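**Mostex raises its tin forecast after slow start in Nuseck**

25th March. The mining company Mostex has told its shareholders that it expects to sell up to 2,000 tons of tin concentrate this year from the Arthur deposit. In January the company still spoke of a smaller volume, and its share price fell for several weeks after that.

The new forecast follows the second round of drilling, which was finished this month. The deepest hole reached 326 meters, and the company says that the ore continues below the old workings. Full laboratory results are not published yet. 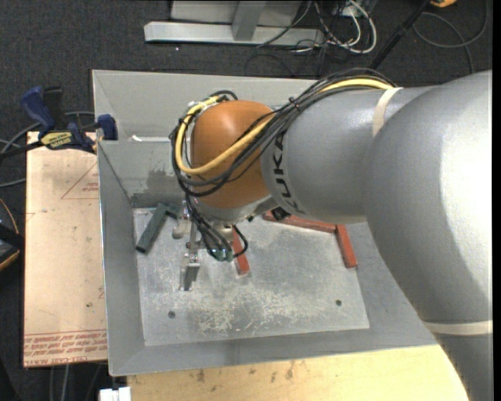 Ülle Ramanauskas, who writes about small metal companies for the newsletter Drostulell, remains careful. "The tin price helps them now, but they have one mine and one buyer," she said. "I keep my shares and I do not buy more." In her opinion the company will need new money before the summer.

Mostex chairman Dougal Forsyth did not want to comment on a possible share issue. He confirmed that the mine in Nuseck has 288 employees and that 35 more will be hired when the second shaft opens. The permit for this shaft is still with the district office, and the company expects an answer in the coming weeks.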